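BOLETÍN DE LA BIBLIOTECA DE BARRIO PILLWOOD
30 de julio de 2007

Devoluciones, renovaciones y otras formas de la esperanza

Cerramos el curso con 194 libros sin devolver. El año pasado por estas fechas eran menos, pero el año pasado también éramos menos socios y no teníamos novela negra escandinava, que por lo visto se lee con mucha calma. Algunos de esos libros llevan fuera tanto tiempo que ya deben de considerarse empadronados en casa del lector. A todos ellos, y a quienes los alojan, va dirigido este artículo.

Lo primero: no hay multa. Nunca la ha habido. Hay una suspensión del préstamo equivalente a los días de retraso, con un tope de 300, y durante julio y agosto ni siquiera eso. Se puede entrar con el libro en la mano, a cara descubierta, y dejarlo en el mostrador. No preguntamos. Como mucho levantaremos una ceja si se trata del segundo tomo de una obra cuyo primer tomo también falta.

Quien prefiera el anonimato tiene el buzón de la calle Tsakiris, abierto a cualquier hora. Admite libros de tamaño normal. El atlas de aves no es de tamaño normal, y rogamos al próximo usuario que no intente demostrarnos lo contrario con el pie.
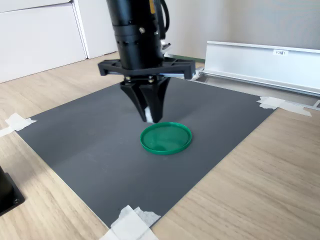 En cuanto al estado de los ejemplares, este año hemos encontrado entre las páginas lo de siempre: billetes de autobús, una receta de croquetas (buena, ya la hemos probado), horquillas, la lista de la compra de alguien que necesitaba lejía con urgencia. Lo guardamos todo en una caja de zapatos en recepción hasta septiembre y después va al reciclaje, menos la receta. Las notas a lápiz en los márgenes las borramos cuando tenemos tiempo. Las notas a bolígrafo no se borran, y queremos decirle al lector que escribió «MENTIRA» en todos los capítulos de una historia de la navegación a vela que nos ha dejado con ganas de saber más.

Los libros mojados merecen párrafo aparte. Un libro que ha caído a la piscina no mejora en el radiador, ni en el horno, ni debajo de una pila de enciclopedias. Tráiganlo como esté, en una bolsa de plástico, y cuanto antes. Si se ha perdido del todo, se repone con otro igual o, si está agotado, con uno parecido que elegimos nosotros. Lo de que lo elijamos nosotros es una norma reciente, posterior a la tarde en que alguien nos cambió un diccionario de griego por un manual de sudokus empezado.

La renovación también se puede hacer por teléfono, de diez a dos. Hace falta el número de carné, que está en el carné. Se renueva 2 veces seguidas como máximo, salvo que haya otra persona esperando el título. Hay quien nos ha pedido saber quién es esa otra persona - para hablar con ella, según decía - y la respuesta seguirá siendo que no.

Aprovechamos para contar que las estanterías nuevas de la sala infantil ya están montadas. Son de Disberg, llegaron con un mes de retraso y con las instrucciones en un idioma que no supimos identificar. Caben 600 volúmenes, que es bastante más de lo que cabía en las antiguas, y no se mueven al apoyarse, novedad a la que el público todavía no se ha acostumbrado. La balda superior queda alta. Pidan la banqueta en el mostrador y no usen los diccionarios como peldaño, por mucho que el tamaño invite.

La fotocopiadora Kesico, en cambio, sigue como estaba. Hace copias buenas por la mañana y copias interesantes por la tarde. Hemos llamado al servicio técnico, que nos ha recomendado apagarla y volver a encenderla, remedio que veníamos aplicando desde la primavera con fe decreciente. Mientras tanto, las copias salen a mitad de precio después de comer.

Y una súplica final sobre el sofá de la hemeroteca: es para leer. Se admite la cabezada breve con el periódico abierto, que al fin y al cabo es una tradición de la casa, pero descalzarse ya nos parece mudarse.

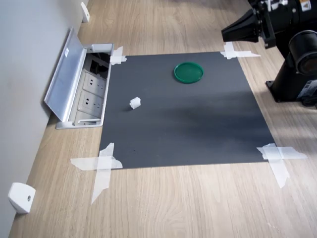 Horario de agosto

Abrimos solo por las mañanas, de diez a dos. La sala de estudio cierra la segunda quincena por pintura. El color lo votaron los socios y salió crema, igual que ahora. El club de lectura vuelve en septiembre con la misma novela que quedó pendiente en junio, de modo que esta vez no habrá excusa para no haberla terminado. El buzón de la calle Tsakiris funciona todo el verano.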